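Skavitz Releases Lullolach, a Remote-Control Teaching Kit for Two-Armed Household Robots

FLESTVILLE. Skavitz today announced general availability of Lullolach, a hardware and software kit for teaching household tasks to two-armed robots by remote control. The kit consists of a pair of leader arms, a foot switch and recording software. An operator moves the leader arms, the robot's arms follow, and each run is stored as joint positions, gripper commands and synchronized video.

The first task library covers window coverings. Cloth changes shape every time it is touched, and a fixed sequence of waypoints will not handle it. Lullolach treats each run as a separate demonstration and trains on the full set. 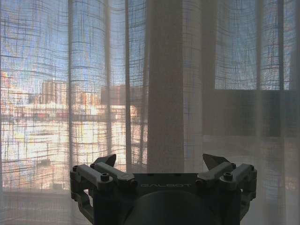

The library contains 2551 demonstrations, recorded by operators at the Skavitz applications lab in Flestville. An operator controls the opening of both grippers from the handles of the leader arms. Holding the foot switch pauses following, so the operator can reposition a handle without moving the robot. Runs with dropped video or a lost control link are marked by the software and held out of training until reviewed.

Video is recorded from the wrists as well as from the head. Wrist video gives the training software a close view of the fabric between the fingers, where the head camera is often blocked by the arm.

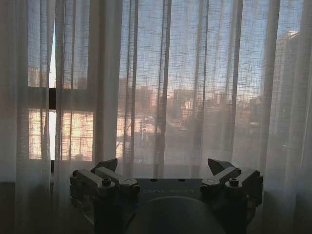 Wrist camera view of the open gripper in front of a sheer curtain.

"The operator needs to feel where the arm will stop," said Maxine Merrick, product manager for Lullolach. "We spent most of the last release on the handles. If the handle lags, people grab at the cloth, and the robot learns to grab at the cloth."
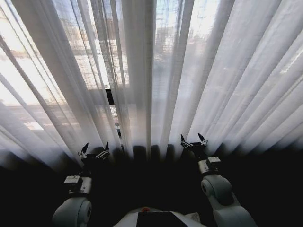 Lullolach maps each leader arm to one robot arm, and the two can be driven independently or locked together. Independent mode is the default for curtain work. A long curtain gathers unevenly near the floor, and the grippers may have to work at different heights, with the right one slightly higher than the left and both just in front of the hem. The hem can also sit in deep shadow while daylight comes through the fabric above it, so the recorder lets the operator set exposure separately for each camera.

Recording runs at 200 samples per second per arm. Files are written in the Berge log format and can be replayed on the robot at reduced speed before training begins.
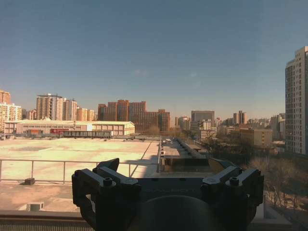
Exposure settings are saved with each run and can be locked for a whole session. Version 3 of the software adds a trim tool for removing idle time at the start and end of a run. Existing customers receive the update at no charge. New kits ship in May with 3 days of operator training at the Flestville lab.

Recent items
Skavitz Opens Applications Lab in Flestville
Berge Log Format: Notes for Integrators
Foot Switch Replacement Procedure
Lullolach Operator Training Schedule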